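杂物收纳与装箱数据说明（自述文件）

最后整理：2018-05-14

先打个招呼。这份说明写给所有拿到“Godora 家庭装箱”这一批材料的朋友，不管您是想拿去做研究，还是单纯对别人家怎么往纸箱里塞零食和日用品感到好奇，都欢迎慢慢看。文字有点长，我一向啰嗦，还请多包涵。赶时间的话，直接跳到后面的“文件怎么放”和“已知的毛病”两节就够用了。

一、这批材料讲的是什么

说起来很家常：一张餐桌，一个开口纸箱，一堆零零碎碎的小东西，把它们一样一样收进箱子里。有零食，有洗漱用品，也有软趴趴的布袋子。最早动这个念头是在一月，那会儿家里刚收拾完一轮，桌上总有些说不清归谁管的小包装，放柜子里嫌乱，扔了又可惜，最后都进了纸箱。收着收着就发现，装箱这件事比想象中讲究得多，同样几样东西，换个先后次序，箱子就可能盖不上。

整批材料一共收了 1,173 条装箱记录，分成 15 组，每组用的桌布、箱子和物品搭配各不相同。组名取自我们自己起的代号，Dimura 偏零食，Inthanon 偏洗漱和日用，Brimdale 则是什么都有一点的混装。这几个名字没有深意，只是念起来顺口，后来文件夹也就这么叫下来了。

二、桌子和箱子

场地都是普通人家的餐厅，餐椅就留在桌边，没有特意搬走。桌面铺什么，各组不一样，有素色的，也有印花的。我个人很喜欢印花桌布，过日子的气息一下子就有了，不过也得提醒一句，花纹繁复的桌布会让一些小包装不那么显眼，做物品识别的朋友要留心。

箱子一律用旧快递箱或者零食外箱，矮帮的居多，高帮的只占一小部分。矮帮的好处是东西立在里面，露出来的部分多，包装正面容易认；坏处也明显，高一点的袋子容易往外倒，得靠旁边的盒子顶着。有的箱子上还留着胶带，我们没有撕，撕了反而容易把纸皮带下来一层，箱壁就软了。

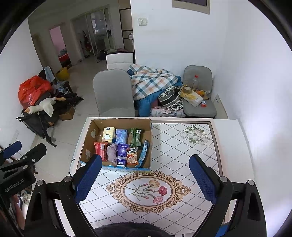
至于装箱的次序，我们没有定死规矩，只有几条平时养成的习惯，写在这里供参考。硬盒子先找位置，它们不会变形，放哪儿就占哪儿。袋装零食随后，能立的就立，立不住的靠着箱壁。布袋、毛巾这类软东西留到后面，哪里有空就往哪里填，揉一揉也不心疼。细长条的包装最让人头疼，横着放占地方，竖着放又要晃，多半是斜靠在边上了事。薯片一类怕压的，尽量不要垫底，这一条我是吃过亏的，倒出来一碗碎渣，拌酸奶倒也还行。

每一条记录里，满箱的标准是 8 件物品。东西大小差得多，有时 8 件松松垮垮，有时塞得手都伸不进去，我们都照样收下了。

三、物品清单怎么写

每组文件夹里都有一份物品表，一行一样东西，记着四项内容：

名称：按我们平时的叫法写，例如“小熊包装”“奶牛零食袋”“紫白纸盒”。能看清牌子的会补上牌子，看不清的就空着，请不要替我们猜。
外形：盒、袋、条、布，四选一。
颜色：写最显眼的一两种。渐变和花色写“杂色”。
软硬：硬、半软、软。零食袋一般归到半软，布袋归到软。

颜色这一栏争议最多。同一个袋子，有人说淡紫，有人说灰紫，灯光一换又成了粉的。后来我们约定，以白天靠窗时看到的为准，晚上的记录不再单独改。您要是觉得某一行写得不对，多半您也有道理，改成自己顺手的就好。

四、文件怎么放

最外层按组分文件夹，组名后面跟两位序号。每个组文件夹里有三样：图片、物品表、装箱备注。备注是随手写的大白话，长短不一，有的只有一句“今天箱子偏小”，有的能写上半页，抱怨某种袋子太滑。我舍不得删，觉得将来翻起来有意思。

物品表用逗号分隔，编码是 UTF-8。用表格软件打开如果出现乱码，导入时手动选一下编码就好了。

五、已知的毛病

Brimdale 的前几组里，物品表和图片的顺序错了一位，后来补了一份对照表，放在同一个文件夹里，请先看对照表再动手。

Inthanon 有些牙膏盒和护手霜盒是空盒，重量那一栏没有意义，我们索性没填。

零食是会被吃掉的。同一样东西在不同组里可能换了口味或者换了包装，名称一样，颜色却对不上，遇到这种情况以当组的物品表为准。

六、使用和反馈

学习、研究、教学都可以随意用，转给别人时请把这份说明一起带上。拿去做商业用途的话，麻烦先来信说一声。包装上的文字和图案归各自的商家所有，我们只是买来吃、买来用的人。

下一版打算多收一些厨房里的东西，调料瓶、保鲜盒、成卷的保鲜膜，箱子也想换成有隔板的试试看。您家里要是有什么特别难装的物件，也欢迎写信告诉我们，附上尺寸最好。

Godora 整理小组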